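Trestness Community Workshop
Learning Pages for Young Visitors

How Two Robot Arms Share One Job

Welcome to the Learning Pages of the Trestness Community Workshop. These pages are written for readers between the ages of 7 and 11. Adults are welcome to read along. Words shown in capital letters are explained in the word list at the end.

What is the Mangundap project?

Mangundap is the name of a robot built by members of the workshop. It has two arms, a left one and a right one, fixed to the same black plate. The arms stand inside a small room of their own, with a floor and three walls. The front is left open so that the builders can reach in.

The members who built Mangundap wanted to find out whether a robot made in a shared workshop could help with a household chore. They chose the feeding of a pet. Most people who live with a cat or a dog do this chore every day, and few of them stop to think how many small movements it takes.

Why would a robot need two arms?

Try this at home. Put one hand behind your back and use the other hand to open a bag of crackers. You may find that the bag slides away from you, or that it folds over when you try to reach inside. Now use both hands. One hand holds the bag still, and the other hand does the opening.

A robot has the same difficulty. A single arm can pick up a block or push a button, but soft things such as bags are hard for it. A bag changes its shape whenever it is touched. A bowl keeps its shape, but it may slide or tip if it is bumped. With two arms, a robot can attend to one thing on the left and another thing on the right.

What are the parts of a robot arm?

A robot arm is a chain of stiff parts and bending parts. The stiff parts are called LINKS. They are like the long bones in your own arm. The bending parts are called JOINTS. They are like your shoulder, your elbow and your wrist. Inside each joint of Mangundap is a MOTOR, and the motor turns the joint by the amount it is told to turn.

At the end of each arm is a GRIPPER. A gripper does the work of a hand, but it is much simpler than yours. It can open and it can close. It cannot wiggle its fingers one at a time, and it cannot feel that a bag is slippery.

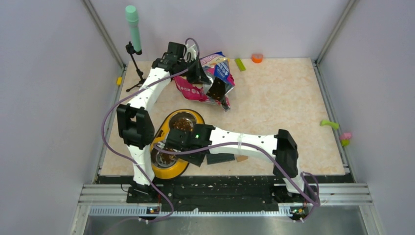 Each arm also needs electricity and instructions. These travel through CABLES. A cable that runs along a moving arm must have some slack in it, or it will be pulled tight when the arm stretches out. A cable with too much slack may catch on something. The builders of Mangundap moved their cables many times before they were satisfied.

The instructions come from CIRCUIT BOARDS. Small lights on a board tell the builders that it has power. When a robot does not move, the lights are the first thing a builder should check.

How does the robot learn what to do?

A robot does not know what a pet feeder is. It does not know that food belongs in the bowl. The builders must teach it.

One way to teach a robot is to write down every movement as a list of steps. This works well when everything is always in the same place. It works badly with a bag, which never crumples the same way twice.

Another way is to guide the robot through the task again and again while a computer keeps a record. The Mangundap team has set itself a goal of 1000 recorded turns. The computer program that stores and sorts these turns was written at the workshop and is called Fusum. The team puts toys and small blocks on the floor for some of the turns, so that the robot can practice in a place that is not perfectly tidy.

What is difficult about pet food?

Kibble is dry pet food made in small, hard pieces. The pieces roll and bounce, and they can get into places where they are not wanted. The builders clean the floor and the black plate at the end of each session, using a soft brush. Crumbs must be kept out of the joints.

The robot is not used near animals. A moving arm does not know that a nose or a paw is in the way. Pets are not admitted to the workshop while the arms are switched on.

Rules for visitors

Children may watch Mangundap at work from 2 in the afternoon, when an adult member is present. The following rules apply.

Stay behind the yellow line on the workshop floor.
Do not put your hands inside the robot's walls, even when the arms are still.
Tie back long hair and tuck in loose strings.
If you hear the word "stop," stand still and wait for the adult member to speak.

Try it yourself

You will need two pairs of kitchen tongs, an empty snack bag, a bowl and some dry cereal. Ask a grown-up before you begin.

1. Put a little cereal in the bag and lay it on the table beside the bowl.
2. Hold one pair of tongs in each hand.
3. Move the cereal into the bowl without touching anything with your fingers.
4. Try again while a friend tells you each movement to make. Do only what your friend says.

Write down which step was the hardest. Visitors may leave their notes in the Mirkance box beside the workshop door, and the team reads them in March.

Word list

CABLE: a covered bundle of wires that carries electricity or messages.
CIRCUIT BOARD: a flat board with small electrical parts attached to it.
GRIPPER: the part of a robot arm that takes hold of things.
JOINT: a place where an arm can bend or turn.
LINK: a stiff part between two joints.
MOTOR: a machine that uses electricity to make something move.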